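The grey worktop, one month in

We had the old kitchen worktop taken out in June. It was the beech one that came with the flat, and by the end it had gone black around the tap and split along the front where the dishwasher steam comes up. I had been oiling it every few months for years and I was tired of oiling it.

I didn't want wood again and I didn't want anything shiny. We looked at samples for longer than was sensible. For 3 weeks there was a row of little squares on the windowsill, and I kept moving them about at different times of day to see how they looked with the lamp on. White was out because of coffee. Black was out because my sister has black and spends her life wiping it. In the end we went for a plain mid grey, in a range the shop calls Hafstein. There was another one called Hernis that was nearly the same colour but a bit greener, and next to our tiles it looked like pond water.

The fitting took a day and a half. They came on a Wednesday, cut the hole for the sink outside on the landing, and went home at four with the hob still in its box. We ate toast that night. The next morning they did the hob and the sealant and told us to leave the sealant alone for a day, so we washed up in the bath.

What I notice most, now that it has been in for a while, is that grey is several colours. In the morning the end by the window is almost silver, and the part under the wall cupboards stays dark until I put the strip light on. I had only seen the colour on a square the size of a biscuit, so I wasn't ready for that. I like it, but if you are choosing one, ask for the biggest sample they have and put it where it's going to live.

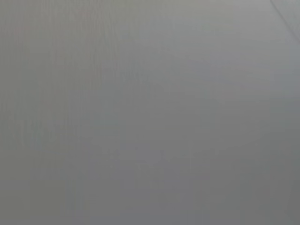 Sandrine Ferrand wrote to me after my last post to say that grey is fine until you have beetroot or turmeric on it, and that she would have gone for something with a pattern. She has had hers for 4 years and says the part next to the kettle is where the marks come first. She wipes it down with washing-up liquid and warm water, and for anything stubborn she uses bicarbonate of soda on a damp cloth, left for 20 minutes and then wiped off without scrubbing.

I've tried the bicarbonate once, on a ring left by a jar of raspberry jam, and the ring came off. I haven't dared turmeric. We've moved the spice jars to the shelf beside the cooker so that I measure things out over the pan, and I chop beetroot on a tray.

A few other things, in case they help anyone doing the same job.

Crumbs show less than on the beech. Water shows more. If I leave drops by the sink they dry to pale rings, and our water is hard, so I keep an old tea towel on the hook there and go over that stretch after washing up. It takes no time, but I do have to do it.

The boards live upright behind the bread bin now. On the beech I used to cut bread straight on the top, which is partly why it looked the way it did. Pieter Mertens, who fitted this one, told me not to do that, and not to put a hot pan down either. I bought two cork mats and one of them is always in the wrong place.

I also cleared everything off before the fitters came and have put back less than half. The toaster is in the cupboard. So are the scales, the blender and the fruit bowl that mostly held keys and batteries. The keys have gone to a hook by the front door and I still look for them in the kitchen.

Still to do: the strip of wall behind the hob, where the old upstand came away and took some paint with it. I have the paint. It's been under the stairs since the weekend and I'll get to it once the filler is sanded.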